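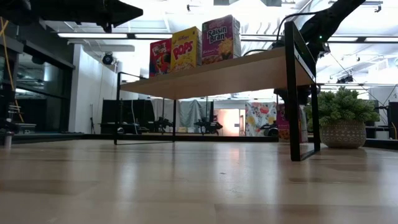
Okay, so, open day at Prusley. I want to start with breakfast cereal, because that's what everybody I've met since has asked me about! The robot arms had a table with three boxes on it, Froot Loops, then Pops, then Raisin Bran, standing shoulder to shoulder with no gap between them. (Pause here. Let people look at the boxes for a second.) I drove 141 miles for that table, and I'd do it again next weekend if they'd have me.

Quick word on who I am for anyone who came in late. I run the packing side of a small mail order grocery business, we ship dry goods, and I have no engineering background at all. I can change a belt on a conveyor and that's about where it stops. So when I tell you what I saw, you're getting it from somebody who picks up boxes for a living. Ask the hard math questions in the bar, and please ask them of someone else.

How the day ran. They let in 30 of us per group, and each group got a walk through the building and then the demonstration. My group was the second one in October's last session, so the people giving the tour had warmed up and were joking around a bit. Coffee was good. Parking was terrible. If you go, use the lot behind the Clolau building and walk over, it's five minutes and you won't get boxed in by a delivery truck like I did.

(Slow down for this next part, I rushed it in rehearsal.)

First thing I want to say about the demo is how ordinary it was. I went in expecting a cage and a big yellow machine and somebody in a hard hat. What I walked into was a big room with a nice shiny wood floor, a small table you could have bought for an apartment, and a bushy potted plant next to it. I have a worse table than that in my kitchen. And the job was groceries! Real cereal boxes, the kind I've been taping into cartons for years, so I could look at it and think, okay, I know exactly what makes that annoying.

So what makes it annoying? Ask your hands. When boxes are touching, you don't grab the middle one by its sides, there's nowhere for your fingers to go. You tip it forward with one finger on the top edge, or you wiggle it, or you pull an end one away first. You've done it ten thousand times at the supermarket and never had a thought about it. The person giving the talk called this the "crowded shelf" problem, and she said it's where most of their evenings go. I wrote that down and underlined it twice.

(If the room is awake, do the bit with the three paperback books here. Stand them up touching, ask somebody in front to take the middle one using only two fingers, straight down. If the room is sleepy, skip it.)

Second thing, boxes are slippery and they squash. Cereal boxes especially, they're mostly air! Hold one too lightly and it slides, hold it too hard and the side caves in and my customer sends me a photo of it. The project at Prusley that deals with how hard to squeeze is called Amadi. I liked the Amadi people a lot, they were very open about what goes wrong. They keep a log on the wall, on plain paper, and the day I visited it had 168 dropped boxes on it, with a little note next to each one. "Too fast." "Corner." "Lid open." One just said "no idea." I have a lot of respect for a company that leaves that up when visitors come by.

Then the software, which they call Brenano. I'll be careful here as I only understood half of it. Brenano is the part that decides which box goes first and which arm should do it. Somebody in my group asked why you'd want two arms at all, and the answer was pretty much "why do you have two?" which got a laugh. The longer answer was that one can steady a thing while the other one pulls, and that getting two arms to share a small table without bumping elbows is its own headache. I believe it. I've worked a packing bench with my brother-in-law.

A few questions I asked, with the answers as I scribbled them:

Could it do my shelves tomorrow? No. They were very quick to say no.

What would I have to change? Lighting, and how tightly we stack. They'd want a finger's width between boxes to begin with. We have 395 products on our list and I can think of maybe a dozen shelves where I could spare that kind of room.

Does it matter what's printed on the box? Yes, more than I'd guessed. Big bold lettering helps it tell things apart. Our own house brand oatmeal comes in plain brown with a sticker, and the look I got when I said so was priceless.

Can I buy one? They're not selling yet. There's a list, I'm on it, I have no clue how long it is.

(Check the clock. If I'm past the twenty minute mark, jump to the last section.)

What did I do with all this once I got home? Two small things. I moved the cereals and crackers onto their own rack and I stopped letting people jam that last box in. Picking got easier for the humans, to be fair, so I'm already happy. And I started my own drop log, on paper, taped up by the scale, totally stolen from the Amadi wall. The crew rolled their eyes for a week and now they fill it in without me asking. Our most common note is "phone rang."

For those of you thinking of going to an open day like this one, take the floor-level questions with you, the ones from your own bench. Bring a product in your bag too! I brought a box of our lasagna sheets and they were delighted with it, and one of the tour guides spent ten minutes just turning it over and shaking it by her ear. Wear comfortable shoes, there's a lot of standing. Sign up for an early group if you want seats.

Okay, I'll stop there and take questions. The paperbacks are on the front table if anyone wants another go at the middle one.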